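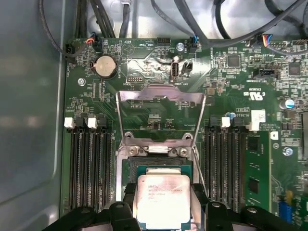 My mother kept every letter she was ever sent, and when we cleared the house at Brernholm last August it took me the better part of a week just to get them down from the loft. There were hatboxes of them, and biscuit tins, and one splendid old suitcase with a broken clasp that had to be tied up with dressing-gown cord. I have been thinking ever since about what we keep nowadays, and where we keep it. My own letters, such as they are, live inside machines whose workings I couldn't begin to draw for you, their most important part a flat square of metal with an Intel logo and some tiny print on it, destined for a socket under a little hinged steel plate. I've nothing against it. It's a handsome enough thing in its way. But I can't tie it up with dressing-gown cord, and I'm not at all sure that my daughter will ever sit on a landing with it in her lap, crying and laughing and letting her tea go cold.

The letters came to 3,374 in the end (my brother insisted on a tally, he is that sort of man, and I was glad of it afterwards). Most were dull, and I say that with love. My aunt in particular could get two sides of Basildon-blue paper out of a trip to the dentist. There were reports on runner beans, on the price of coal, on a neighbour's hip. One cousin wrote for nine years without, so far as I can tell, ever answering a question my mother had put to her. And yet I read them all, every last one, in the evenings through the autumn, and by the end of it I knew what my grandmother sounded like when she was cross, which I had never known before, as she died when I was four.

You can't get that from a photograph. You get it from the way someone underlines a word twice, or runs out of room and carries on up the margin, or starts a sentence on Monday in blue ink and finishes it days later in pencil with an apology about the cat.

So I have gone looking for people who still write. There are more of them than you might suppose. A group meets above Vrettos, the café by the station, and they let me sit in for an afternoon and gave me a very good slice of lemon cake. They don't write to each other, or not often. They simply like to write in company, with the windows open and somebody else making the tea, and then walk to the postbox together before the last collection. Several of them had started after a bereavement, and one had started because of a fountain pen she'd been given and felt guilty about. Between them they had sent 170 letters since the spring, and the replies went round the table like holiday snaps.

I asked whether they kept their emails, too, and there was a bit of a silence. A few thought they might have them somewhere, on a computer in a cupboard.

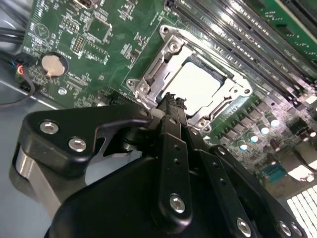 Esperanza Villanueva told me she had once printed out every email from her sister and put them in a ring binder, and that she had never opened it since, whereas the three postcards on her fridge she read most mornings while the kettle boiled. She wondered if it was the handwriting, or only that the fridge was nearer.

I've bought a box of writing paper, cream, slightly too expensive, and on Sunday evenings I write to my daughter, who lives twenty minutes away and thinks I've gone soft. My letters are no better than my aunt's. Last week's was largely to do with the boiler. She rang to say it had arrived, and then she rang again the next day to ask what the word was at the bottom of the second page, and we had a lovely long talk about nothing much. It was "marmalade".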